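# Club update: latches are harder than they look

Spring break is over and the Gradley robotics club is back at it!

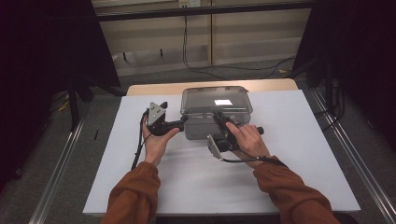 Our team this year is called Mistberg (long story, involves a broken freezer and a vote I lost), and our whole project is teaching an arm to open things. We picked boxes with lids back in August, when it sounded like the easy option compared with folding towels. Well. A hinged lid with a little black latch on the front edge has now eaten more of my evenings than calculus. You have to get the jaw of the right gripper right up against the front, and if you come in too flat the box just scoots away from you across the sheet. I've gotten pretty okay at it by hand. Getting the arm to learn it from us is the part I keep complaining about.

So the goal for the spring demo is 1000 good runs. As of last night we have 700, which sounds great until you remember that Rigoberto Montes went through the first batch and tossed a whole pile of them for being too slow. He was right, too. I watched a few of mine back and I look like I'm defusing something.

What helped the most was Iraís Pacheco's rule that you say the steps out loud while you do them. Brace, press, lift, wait, close. It feels super silly for the first ten minutes (especially when people from the chess club walk by) but everybody's runs started to look alike, and the training seems to like that a lot better. Before that, I was bracing with my left on some tries and kind of winging it on others.

We also switched how we name the files. If you're on the team and you're reading this, PLEASE pull the new sheet before you start, and put your initials first and the box second. I spent most of an afternoon renaming yours, and you know who you are.

Still on my list:

- the other two boxes, including the round one with the screw top that I've been avoiding
- new tape for the cables, the old stuff peels
- ask Ms. Aguirre if we can keep room 2634 through finals
- a poster!! We have no poster

The first policy we trained (we call it Uvus, don't ask) got the lid up on its second try last week and then shoved the whole box toward Rigoberto. He caught it. We all yelled anyway. I'll put up the video once Iraís is done trimming it, and after that I really do have to start on the round box.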